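ok so I finally did the thing where you wear the same 39 pieces of clothing for a whole winter and I have opinions. thread, sorry, it's long

background: I moved in January from a place with a walk-in closet to a place with one rail and a shelf. The rail is maybe as wide as my arms. I had been telling everyone for years that I "don't really shop" and then I packed and, well

I counted everything before the move. 67 tops. SIXTY SEVEN. I work from home!! who are these tops for

the rules I used, which I stole from my cousin Lavanya and then made easier: socks, underwear and gym stuff don't count. Coats do count. Pajamas don't count unless you'd answer the door in them (I would, so mine counted, ugh)

first week was fun, like packing for a trip. Second week I missed one green sweater so badly I almost went down to the storage unit at 9 pm to get it. I'd worn that sweater maybe twice all last year

by week three I'd stopped noticing. I got dressed in the dark and everything went with everything and that was kind of the whole revelation

stuff that earned its spot: the gray wool pants, one denim shirt, the ugly brown cardigan my mom keeps trying to donate, and plain white tees. So many white tees. I could live in white tees

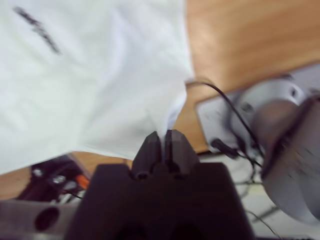 Padmavathi Unnithan replied that white tees are exactly where these challenges fall apart for her, they go yellow under the arms by spring and then you're buying five more, so did you really save anything?

ok Padmavathi, fair, and I do have an answer, but it's boring. I quit using so much detergent and I quit the dryer for anything white. Cold wash, half the soap, hang them up. Also let your deodorant dry before you get dressed, I was NOT doing that

two of mine still went yellow. They're sleep shirts now and then they'll be rags. I'm at peace with it

what didn't earn its spot: anything that needs a special bra. Anything that says hand wash only (I hand washed one thing one time and resented it all day). The "nice" jeans, because I just kept reaching for the other jeans

Harish asked about money. I went back through my card statements for the year before and I'd spent 3,751 dollars on clothes. I read that number out loud to the cat. This winter it was one pair of boots, and only because the old ones let water in

I'm not going to tell you to get rid of everything. I still have 5 boxes in storage and there's a box of saris in there that nobody is touching, ever, they were my grandmother's

but I did open the other boxes last weekend and it was so strange, like going through a stranger's stuff. I kept going "oh that's cute, whose is that"

green sweater is home though. I wore it three days in a row

going to try it again for summer with a smaller number, if anyone wants to do it with me. Dresses count as one even if you wear them over pants, I already checked with Lavanya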